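로투스(Rotus) 소형 전자부품 분류·재사용 사업
중간 진행 보고

제출처: 엘사이드(Ellside) 기금 사업관리 담당
작성일: 2025년 8월 19일
보고 범위: 사업 착수 이후 현재까지

1. 요약

사업은 수정 계획에 따라 진행되고 있습니다. 작업대와 분류함 설치를 마쳤고, 분류 기준 2차안을 적용하고 있으며, 현재까지 분류를 끝낸 부품은 1,040점입니다. 당초 계획에서는 이 시점에 더 많은 수량을 예상했으나, 기판에 배선이 붙은 채로 들어오는 물량이 예상보다 많아 초기 속도가 나지 않았습니다. 12월 종료 시점은 변경하지 않습니다. 예산은 항목 간 소액 조정이 한 건 있으며 5항에 적었습니다.

2. 사업 배경

이 사업은 교육용 실습 키트와 폐기 예정 시제품에서 나온 소형 부품을 종류별로 나누고, 다시 쓸 수 있는 것을 실습 교재로 되돌리는 일입니다. 부품은 두 곳에서 들어옵니다. 프라보프(Pravov)는 단종된 실습 키트를 상자 단위로 보내고, 수므로(Soomro)는 시제품 제작 과정에서 남은 기판과 소형 구동 부품을 보냅니다. 두 곳의 물량은 성격이 꽤 다릅니다. 프라보프 물량은 같은 품목이 여러 개씩 반복되어 처리가 빠르고, 수므로 물량은 한 상자 안에 같은 부품이 두 개 이상 들어 있는 경우가 드뭅니다. 착수 보고서에서는 두 물량을 같은 속도로 처리한다고 가정했는데, 이 가정은 맞지 않았습니다.

3. 작업 공간과 작업 방식

작업실은 7월 초에 정리를 마쳤습니다. 기존에 쓰던 깊은 서랍장은 작은 부품이 바닥에 깔려 찾기 어렵다는 문제가 있어 철거했고, 흰색 작업대 위에 노란색 플라스틱 분류함을 놓고 가운데에 스테인리스 쟁반을 두는 방식으로 바꾸었습니다. 쟁반 안에 흰 판을 깔고 그 위에 부품을 서로 떨어뜨려 놓은 뒤 하나씩 분류함으로 옮깁니다. 검은 전선과 어두운 색의 작은 부품은 금속 바닥 위에서 잘 보이지 않아 흰 판을 쓰기로 했습니다.

한 쟁반에 올리는 부품은 일부러 적게 잡습니다. 시범 운영 때 쟁반을 가득 채워 작업해 보았는데, 전선끼리 엉켜 푸는 시간이 분류하는 시간보다 길었습니다. 지금은 전선이 달린 부품을 먼저 놓고 남는 자리에 전선이 없는 것을 놓습니다. 기판과 소켓 모듈이 연결된 상태로 들어오면 분리하지 않고 한 묶음으로 취급합니다.

분류함은 시작할 때 모두 비우고 시작합니다. 이전 회차의 부품이 남아 있으면 기록지의 수량과 맞지 않기 때문에, 회차가 끝날 때마다 보관용 봉투로 옮기고 품목 번호를 적습니다. 다만 7월 중순까지는 이 절차가 없어서 그 기간의 기록 일부는 품목별 수량을 확정하지 못했습니다. 해당 분량은 재분류 대상으로 따로 보관하고 있고, 위의 1,040점에는 포함하지 않았습니다. 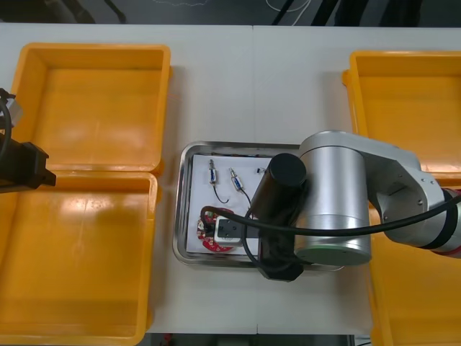
수므로 측에서는 소켓 모듈과 기판을 묶음으로 두는 방식이 자기들 입장에서는 불편하다는 의견을 보내왔습니다. 기판은 기판대로 재고 번호가 있으니 전선을 뽑아서라도 따로 세어 달라는 것이고, 연결된 채로 돌려받으면 결국 자기 쪽에서 한 번 더 손을 대야 한다고 했습니다. 또 원통형 부품은 양끝 금속부가 눌리지 않게 다른 부품과 같은 함에 넣지 말아 달라는 요청도 있었습니다.

두 번째 요청은 바로 반영했습니다. 원통형 부품은 별도의 함으로 보내고, 봉투에 옮길 때도 한 겹을 더 씌웁니다. 첫 번째 요청은 그대로 받기 어렵습니다. 커넥터가 고정된 품목은 뽑는 과정에서 전선이 끊어진 사례가 있었고, 끊어진 것은 실습 교재로 쓸 수 없습니다. 현재는 손으로 힘을 주지 않고 빠지는 것만 분리하고, 나머지는 묶음으로 두되 기록지에 기판과 모듈의 번호를 각각 적는 방식을 제안해 둔 상태입니다. 수므로의 회신을 기다리고 있습니다.

4. 실적

가. 분류
분류 완료 1,040점. 이 가운데 프라보프 물량이 대부분을 차지합니다. 수므로 물량은 상자 수로는 비슷하게 들어왔으나 점수로는 적습니다.

나. 분류 기준
1차 기준은 부품 기능에 따라 나누는 방식이었습니다. 실제로 해 보니 기능을 바로 알 수 없는 부품이 계속 나왔고, 그때마다 작업이 멈췄습니다. 2차 기준은 형태와 연결 상태를 먼저 보고, 기능 확인은 뒤로 미룹니다. 현재 기준표에 올라 있는 품목은 87종입니다. 판정을 보류한 품목은 29종으로, 표기가 지워졌거나 자료를 구하지 못한 것입니다.

다. 재사용
실습 교재 꾸러미는 거의 200개 분량의 부품을 확보했습니다. 아직 꾸러미로 포장하지는 않았습니다. 포장은 동작 확인을 마친 다음에 시작하며, 동작 확인은 9월에 들어갑니다. 따라서 이 수량은 확인 결과에 따라 줄어들 수 있습니다.

5. 예산

집행은 승인된 항목 안에서 이루어졌습니다. 조정은 한 건으로, 서랍장 보수비로 잡아 둔 금액을 분류함과 쟁반 구입에 사용했습니다. 서랍장을 철거하면서 보수가 필요 없게 되었고, 총액에는 변동이 없습니다. 영수증 사본은 정산 자료에 첨부하겠습니다. 운송비는 계획보다 적게 나갔는데, 프라보프가 두 차례 물량을 한 번에 모아 보냈기 때문입니다. 남은 운송비는 하반기 반송에 쓸 예정이므로 반납 대상으로 보지 않고 있습니다.

6. 문제점과 대응

기록지 양식이 두 번 바뀌면서 초기 기록과 현재 기록을 바로 비교할 수 없습니다. 초기 기록을 현재 양식으로 옮기는 작업을 하고 있으며, 절반 이상 남아 있습니다.

작은 부품의 분실이 몇 차례 있었습니다. 작업대 가운데 상판이 만나는 이음매 근처에서 놓치는 경우가 있어, 부품은 쟁반 밖에 내려놓지 않는 것으로 정했습니다. 바닥에 떨어진 부품은 출처를 확정할 수 없으면 보류함에 넣습니다.

조명도 손을 보아야 합니다. 노란 분류함과 쟁반 바닥에 빛이 반사되어 부품 표면의 작은 글자를 읽기 어렵다는 지적이 있었습니다. 등의 위치를 옮겨 보는 것으로 먼저 대응하고, 효과가 없으면 확산판을 구입하겠습니다. 현재 소모품비 안에서 가능한 금액입니다.

7. 다음 기간 계획

9월에는 동작 확인을 시작합니다. 전선이 달린 부품부터 확인하고, 기판 묶음은 그 뒤에 진행합니다. 같은 기간에 보류 품목의 자료를 두 공급처에 다시 요청합니다. 답을 받지 못한 품목은 10월 말에 재사용 대상에서 제외합니다.

11월에는 교재 꾸러미 포장과 품목표 인쇄를 진행합니다. 품목표에는 부품 이름과 번호를 넣되, 연결된 묶음은 한 줄로 적을지 나누어 적을지 아직 정하지 않았습니다. 3항의 수므로 회신에 따라 결정합니다. 최종 보고서와 정산서는 12월에 함께 제출합니다.

8. 기금 측 확인 요청 사항

서랍장 보수비의 용도 변경에 대해 서면 확인을 부탁드립니다. 구두로는 가능하다는 답을 받았으나 정산 자료에 붙일 문서가 필요합니다.

재사용이 어려운 부품의 처리 방법도 확인이 필요합니다. 협약서에는 공급처 반송으로 되어 있는데, 프라보프는 반송을 원하지 않는다고 알려 왔습니다. 폐기로 처리해도 되는지, 폐기할 경우 어떤 증빙을 갖추어야 하는지 9월 안에 회신해 주시면 일정에 반영하겠습니다.

붙임: 품목 기준표 2차안, 보류 품목 목록, 집행 내역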